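Are the clear bags worth it?

The office tidy-up in June left us with 400 clear plastic bags from Dalla, and the promise that small bits would stop going astray. I have my doubts. A bag shows you what's in it, fine, but so does a tray, and a tray doesn't crackle through every phone call.

The big white table, from three views.
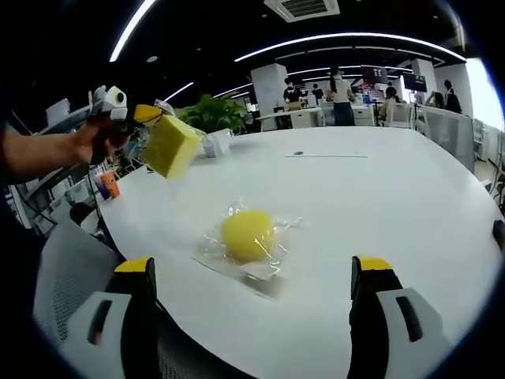
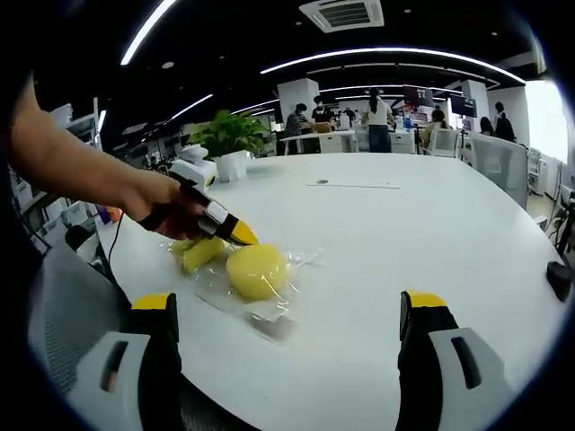
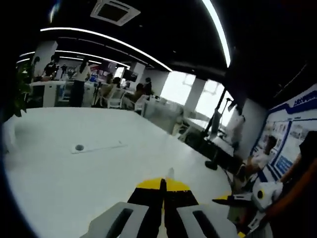
Gusel want us to reorder by 20 August. I'd use up the first lot before spending another penny.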